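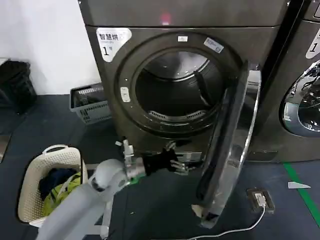 *Dryer 1, door open*

## Wool blanket still damp after a full cycle. What am I doing wrong?

**Posted by Osimel**

Hello all! I've inherited a big wool blanket (a heavy old thing, and I love it to bits) and washed it for the first time in February. I dried it at the shared laundry downstairs, and after a full cycle the edges felt crisp while the middle was still clammy. Should I run it again, or am I going to end up with a blanket for a doll? I don't have a yard or a line, just a small bathroom.

## Replies

**mosemden171**

Please don't run it again! Wool hates heat and tumbling together, and once it felts there is no going back. I roll mine in dry towels, kneel on the roll for 15 minutes or so (put the radio on, it's quite pleasant), then lay it flat over a rack and turn it every 4 hours. It takes me a day and a half in winter. Slow, I know, but I've had the same two blankets since college and they still cover the bed.

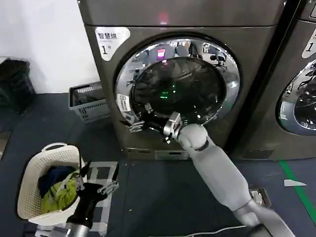
### Zernard

Mine always goes in on high and it's fine. Might be acrylic though, I cut the label off.

### haddadin_600

I'm with the first reply. If you really must use a dryer, pick the no-heat setting, ten minutes at most, and give it the whole drum to itself. Then spread it over the shower rail with the window open a crack.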